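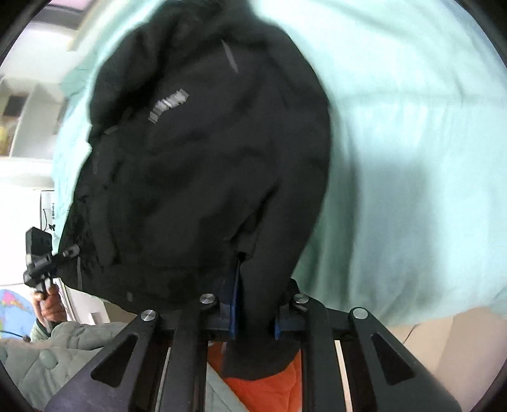

Outerwear Storage in a Shared Entrance Hall
Project report, April 2025
Ailbhe Hegarty and Gearóid Ó Súilleabháin

1. Background

The entrance hall at Foley house has one rail and one bench. Coats are left on the bench in a pile, dark ones on top of bright ones, and the lower items stay creased. The project compared ways of storing jackets so that each could be found and taken out without moving the rest.

2. Garments

The test set was made up of jackets and fleeces lent by residents. Black jackets were the hardest to tell apart when bunched up. A grey reflective patch or stripe helped, provided it was on the outer side of the fold. Drawstring stoppers at the hem caught on neighbouring items and were tucked in before storage.

3. Method

We tried 3 arrangements: hanging by the collar loop, folding flat on a shelf, and rolling into an open box. Each was used for 2 weeks. Zips were closed first in every case. Retrieval was timed from the hall door, with 30 retrievals per arrangement.

4. Results

Hanging gave the shortest times but the rail filled quickly, and thick sleeves pushed the end hangers off. Folded jackets slid when one was pulled from the middle of the stack. Rolled jackets took around 100 seconds longer to put away per load, but stayed in place, and the reflective marks could be turned to face outwards.

5. Recommendations

Hang jackets in daily use. Roll the others and store them upright, hood end down. The shelf should be kept for hats and gloves. A deeper box was not tested.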